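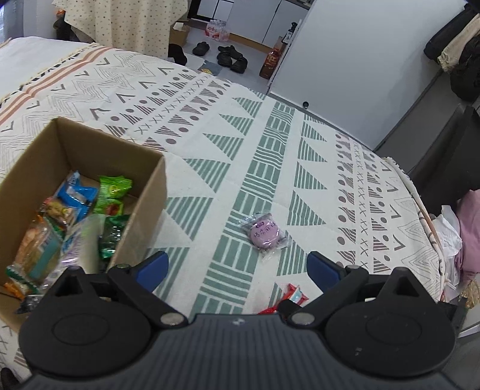 Something sweet on the blanket.

So the Drirgate sweets swap is back this October, and I could not be happier! If you missed it last year, it's the Friday evening thing at the old Mirkis building where you bring a bag of wrapped treats from wherever your family's from (or wherever you last went on vacation) and go home with a bag of somebody else's.

Nermina Nedeljković is running it again, and she told me they swapped 3,021 pieces last time. I took home way more than my share of those, sorry. This year she wants it bigger, so there's a second room open upstairs and the doors stay open 2 hours longer.

A couple of changes to know about. Everything has to be sealed in its own wrapper now - no homemade fudge, which broke my heart a little - and anything with nuts goes on the table by the window. Tables are $15 if you want a whole one to yourself, but you can walk in with a bag for free. Kids under 16 need a grown-up with them.

Milošević, the bakery on the corner, is doing coffee again. Parking is going to be awful because Statside still has half the lot dug up, so take the bus if you can. I'll be the one near the sour stuff, come say hi!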